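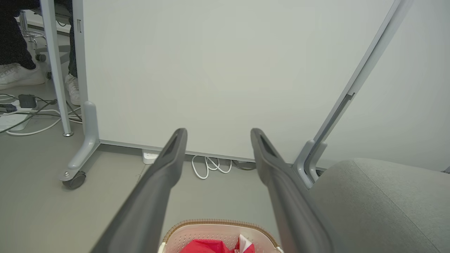
図書館サービス研修会 講演用読み上げ原稿
演題 「地域資料の受入れと保存について」

スライド1(開会のご挨拶)
ただいまご紹介にあずかりました、ヘストベルグ町立図書館の資料課でございます。本日は、5月より進めております地域資料の整理事業につきまして、現況と今後の課題をご報告申し上げます。質疑は最後にまとめてお受けいたします。
(一礼。配付資料の有無を確認する)

スライド2(事業の経緯)
当館の地域資料は、旧スキコスデール分館の閉館に伴い移管されたものが中心でございます。移管時の台帳には863点の記載がございましたが、現物との照合が済んでおりますのは、そのうち241点にとどまっております。未照合分には、町内会の会報、学校の記念誌、商店の引き札などが含まれます。
(台帳の書式は配付資料2ページ。読み上げは不要)

スライド3(受入れの基準)
寄贈のお申し出につきましては、発行者、発行年、内容の三項目を確認のうえ、受入れの可否を決定いたします。発行年の記載がない資料は、奥付以外の手がかり、すなわち広告の電話番号や郵便の表記などから年代を推定し、目録には推定である旨を明記いたします。同一資料が既に二部ある場合は、原則としてご辞退申し上げております。

スライド4(保存環境)
紙資料は中性紙の封筒に収め、金属の留め具は外して保管しております。綴じを解く際には元の順序を鉛筆で記録いたします。複写物のうち青焼きは光による退色が著しいため、閲覧には複製をご利用いただいております。
(ここで少し間を取る。青焼きの説明を求められた場合は口頭で補足)

スライド5(目録の作成)
目録の記述は、カルメラ・メリスが原案を作成し、モレーナ・グラッソが点検する体制でございます。人名の読みと旧地名の表記に揺れが多く、特にタマヨ地区の字名につきましては、同じ場所に三通りの表記が認められました。検索の便を考え、いずれの表記からも参照できるようにいたしております。

スライド6(利用の状況)
昨年度の閲覧申請は93件でございました。住宅の来歴や屋号に関するお尋ねが多く、複写のご希望も増えております。著作権の確認を要する資料は即日の複写に応じかねますので、窓口であらかじめご案内を差し上げております。

スライド7(今後の予定)
今年度は、会報類を中心に500点を超える資料の照合を予定しております。あわせて、個人情報を含む名簿類の公開範囲を定める内規を整備いたします。案文は各館に送付いたしますので、ご意見をお寄せくださいますようお願い申し上げます。
(残り時間が五分を切った場合、内規の説明は省略)

スライド8(質疑)
ご質問のある方は、所属とお名前をお述べのうえ、ご発言をお願いいたします。個別の資料の評価額に関するお尋ねにはお答えいたしかねますので、ご了承ください。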